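# "The planner was right, and the clock was wrong"

When I called Hiba Abou Jaoude on a Tuesday morning, she was waiting for a batch of simulated runs to finish and she asked if we could talk while it was going. "It has 1130 episodes in it," she said. "I will hear the fan when it stops."

Abou Jaoude writes the perception and planning code at Lanholm, a small software company in Skeltbridge. She came to it from theatre lighting, where she programmed cues for six years, and she still calls a motion plan "the cue list" when she is tired. Her colleague Simão Torres, who joined the call later from his kitchen, looks after the simulator.

The two of them have spent the winter on a problem that sounds small. Their arm must act near something that hangs and swings, and it must choose its moment. The planner they had inherited, called Magalhães after the colleague who wrote the first version, treated every object as if it stood still during the plan.

"For a cup on a table this is a fair assumption," Abou Jaoude told me. "For a weight on a cord it is a very bad one. By the time you have a good path, the path is for a place where the weight was before."

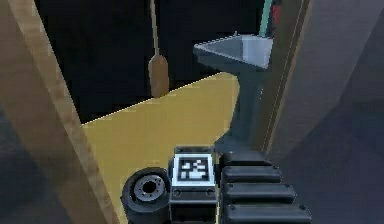 Their first answer was to plan faster. Torres cut the collision checks and got a full plan down to 30 milliseconds, and for a week everybody was pleased. Then the failures came back, in a different order.

"I was blaming Simão's contact model," Abou Jaoude said. "I wrote him a long message about it, with graphs. I am still a little ashamed of the graphs."

The cause was in the timestamps. The pose estimate from the fiducial marker was stamped when the detector finished its work, while the joint angles were stamped when they were measured. On a quick detection the difference was harmless. On a slow one, the estimate of the arm was old and the planner believed it was new.

Torres found it by replaying episode 1414 with the detector delay fixed at zero. "It passed," he said. "I ran it again because I didn't trust it. Then I put the delay back and it failed in exactly the same way as before, and I went for a walk."

They now stamp each detection with the capture time and carry the joint state forward from there. The swing itself is handled by a simple pendulum filter, which Abou Jaoude describes as "second-year physics with some humility about the noise." She had tried a learned predictor in December and put it aside. It did well on the cord lengths it had seen and badly on the others.

I asked whether the results in simulation would hold on hardware. She took some time to answer.

"The order of the errors, yes, I believe so. The size of them, no. Our simulated cord doesn't twist, and the light is always kind. I would not show anybody a success rate and call it a promise."

Torres would like to release the replay tool before the planner, under the name Joldale. Abou Jaoude wants the documentation finished first, and they did not settle it while I was on the line. Near the end she stopped in the middle of a sentence about log formats. The fan had gone quiet, and she asked if she could ring me back.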